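Giving up the big shop

10 December 2025
Posted by the Ledska blog

So we've stopped doing the big weekly shop, and I have opinions.

For years it was the same routine. Saturday morning, list on the back of an envelope, drive to the huge supermarket on the ring road, come home two hours later cross and hungry with four bags of salad that would be slime by Thursday. I was brought up on the big shop. My mum did it, my gran did it with a tartan trolley, and it had never crossed my mind that you could just... stop.

Then in October the car failed its MOT and the garage wanted £780 to put it right. We didn't have £780 lying about, so the car sat on the drive for a month and I walked to the shops like it was 1955.

What I found on foot

Ledska Road has three food shops I had driven past for most of my adult life. There's a greengrocer, a baker who shuts at one, and Hedunine, a sort of corner shop that sells everything from lightbulbs to tinned octopus. I'd always assumed Hedunine was pricey. Some of it is! The washing powder is daylight robbery. But the rice and lentils are cheaper than I was paying before, and you can buy 200 grams of something if 200 grams is what you want.

That last bit has changed how I cook. I used to buy a great big jar of tahini for one recipe and then feel guilty every time I opened the fridge. Now I get a bit of whatever I need that day, or I make something else.

The downsides, because there are some

Carrying. Potatoes are heavy, cat litter is heavier, and it has rained nearly every day since I started. I bought an Ustano rucksack in the end, the roll-top one, and it's been brilliant apart from the day I put the eggs in first.

You also need to think about tea every single day. I like that now, but if you've got small children or you work late I can see it being a right pain. We still get one delivery a month for the boring stuff — loo roll, bin bags, oat milk, the litter.

And it's very easy to pop in for an onion and come out with crisps. I haven't solved that one.

The kitchen drawer problem

I thought buying less would mean less clutter. Food, yes. The bits and bobs, no. Small packets and odd tools still wash up on any flat surface going and stay there until somebody needs the table.
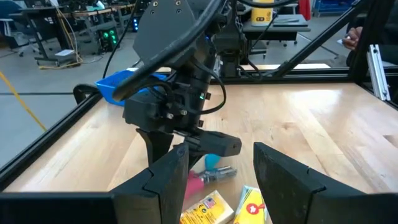

What it's costing us

I kept receipts for the first few weeks and then lost interest, so take this with a pinch of salt, but we seem to be spending a little less and throwing away next to nothing. The food bin used to be full by collection day and now it barely covers the bottom. The car's back on the road, by the way (my other half did the deal with the garage), and I still haven't driven it to the supermarket.

Next on my list is bread. The baker does a seeded loaf I can't stop eating, and I want to have a go at it myself over Christmas, so if you've got a recipe that works in an old and slightly moody oven, please leave it in the comments!

Contact | © Ledska blog 2025 | Back to top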